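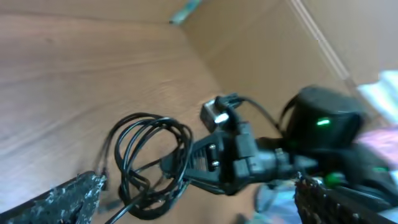
Home | Guides | Arms and grippers | Parts | Forum

How to Test Whether a Small Robot Arm Can Put Away Cables

Last updated: October

People ask whether a tabletop arm can do chores yet. For most chores the answer is no, or only with somebody standing next to it. Putting loose cables and chargers into a box is a fair test, and you can set it up in an afternoon. These are the steps I use at Clustutwood, a shared workshop where we try out arms before anyone spends money on them.

What you need

- A small arm with a two-finger gripper and a wrist camera
- A cardboard box with the flaps folded back
- A power adapter, a coiled cable and one or two other things from the cable drawer
- A flat table with room on every side of the box

Use a spare adapter and leave it unplugged during runs. An arm that pulls on a live cord can drag the whole power strip with it.

Step 1. Set up the arm

Clamp the base before you do anything else. Move each joint by hand through its full travel with the power off and watch the cables. They need enough slack to bend over the joints, but a loop that hangs too low will catch on the gripper or the box. Clip down what you can along the links. Then power up and check that every motor responds. 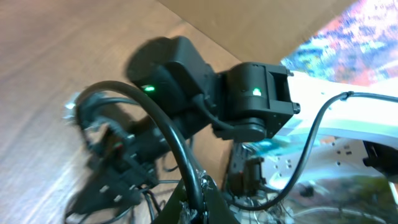
Step 2. Teach the task

We record the motions by hand and train on the recordings. Sombat Meesuk, who runs our Saturday sessions, did 900 recordings for the Cesow test and thinks he could have stopped sooner. Vary where the adapter lies and how the cable is coiled. If you always start from the same layout, the arm learns that layout and little else.

Step 3. Look over the gripper

Do this before each set of runs. Textured pads help with smooth plastic, but they wear. Loose fibers at the fingertip can snag on a plug prong or show up in the wrist camera. Trim them with small scissors and replace the pad if the backing shows. Open the fingers wide, with nothing between them, and check that both move freely. 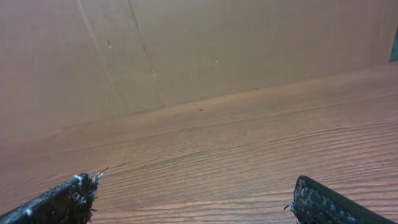 Step 4. Run it and keep score

Run the same chore 6 times without helping. Count a run as passed only if the adapter and its whole cable end up inside the box. A cord hanging over the rim is a fail. Write down the time as well. Our arm takes about 2 minutes for an adapter that I can put away in a few seconds.

What to expect

Solid, boxy things go well. Cable is harder. The arm grips one loop, lifts it, and the rest of the coil follows or doesn't. Tying the cable first makes the job much easier, but then a person has done half the chore.

I would not buy an arm for this work at home. In a shop with the same part in the same tray all day, it may be worth trying. Keep your score sheets either way, so you can compare when you change the pads or retrain.

Contact Clustutwood | Copyright Clustutwood Workshop | Back to top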